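4. Lay leadership and pastoral succession in the Plindora congregations

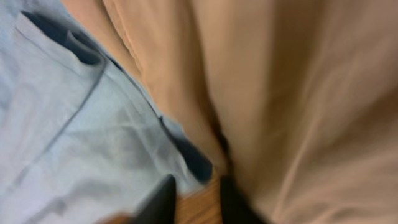

Figure 3. Light blue and tan fabric lying together over a brown wooden surface.

4.1 From deacon to pastor

The churches founded from Plindora share a common pattern of growth. A congregation is opened in a rented room, usually by two or three members of an older church who live nearby, and is led by a deacon until it can support a pastor of its own. In Stevevdale this stage lasted four years. In Ogola it lasted nine, and several of those interviewed thought that the longer period had done the church no harm. By the time a pastor was appointed, the members were used to visiting the sick, teaching the children and keeping the accounts without being asked.

The deacons themselves described their training as informal. Most had followed an older pastor on house visits for a year or more before they were allowed to preach. One former deacon at Ogola, now an assistant pastor, recalled that his first sermon was given to 19 people and that he had prepared enough material for a month. Written guidance was scarce. A short handbook was in use at Clomau, but copies had not reached the other congregations at the time of our visits.

4.2 Sources of support

Of the 200 church members who completed the questionnaire, 79 said that they gave money to the work of their congregation every month. Others gave food, clothing or time, and a number of respondents did not regard these as gifts at all, describing them as part of ordinary church life. This distinction matters when the local contribution is compared with support from abroad. Overseas partners record what they send in cash. The congregations seldom put a value on meals cooked for a funeral or on a week spent mending a roof, and their own share is therefore understated in most reports.

Outside support was most often used for pastors' allowances and school fees. Reece Pearce, who coordinated the mentoring programme at Plindora during the period of study, told us that an allowance paid for too long could weaken the tie between a pastor and his members. He preferred support that fell by a fixed amount each year. The pastors at Stevevdale accepted this in principle but pointed out that harvests and wages did not rise to match. At Clomau the arrangement was set aside after two poor seasons, and full support was restored until the following July.

4.3 The place of the mentor

All of the pastors interviewed named at least one older minister to whom they still turned for advice. Contact was by telephone for the most part, with a visit at Easter or at the time of the yearly conference, which draws almost 400 people to Plindora. Matters raised included disputes between families, the burial of people who had left the church, and whether a deacon might remain in office after moving to another district. Questions of doctrine were mentioned less often than we had expected.

The relationship did not end when the younger man took charge of his own church. In two cases it had been extended to a third generation, with the former deacon now guiding deacons of his own. Women took a large part in this work – chiefly in visiting and in teaching – although few held a recognised title. The congregation at Ogola had begun to discuss the matter when our fieldwork closed, and its elders asked that their views should not be reported before a decision was made. We have respected that request here. The records of the women's fellowship, which were made available to us separately, are considered in Section 5.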